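Gimmont Raceway Asks for Proof Before It Prints Another "Record"

GIMMONT - Gimmont Raceway will stop listing street-class drag records on the strength of a phone picture of a time slip. Starting in December, a claimed record has to be backed up by a second pass within one percent on the same night, with the car weighed and the fuel checked before it leaves the lanes.
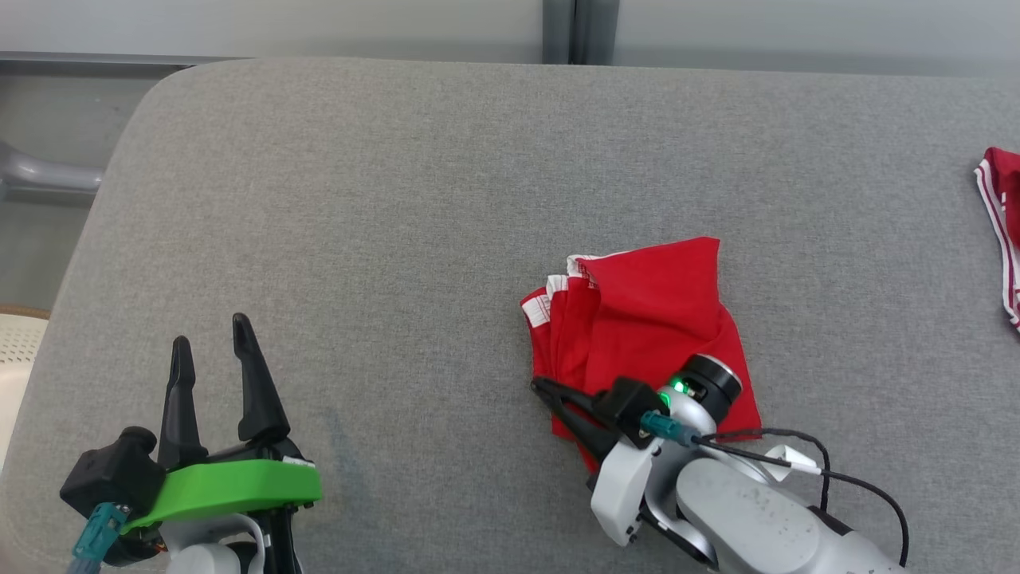

Track News

The track went back through 162 street-class claims sent in over the past 10 years. Only 8 came with enough paperwork to check. The rest may be real. Some of them probably are. The track has no way to tell, and it is tired of acting as if it does.

Tuning shops will not all like this. Arkosero, which sells engine tunes for street coupes, has advertised a 717-horsepower package as "record proven" at Gimmont. The raceway has asked to see the slips and has yet to receive them. Grasov, a tire seller, made a similar claim last season and has since taken it off its site. 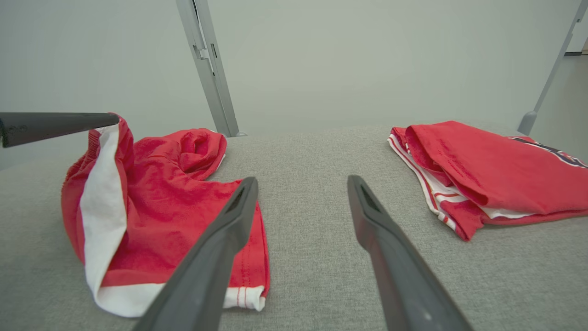
Cars that ran at the Huanca strip will be held to the same rule if their owners want a place on the shared list. Huanca sits higher and its timing gear is older, and the raceway will not accept "corrected" times worked out at home with an online calculator.

Old records stay up for now, marked "unverified." Owners can clear the mark by coming back and doing it again. The track does not expect a long line.

Rules and the claim form are at the tower window from 5 p.m. on test nights.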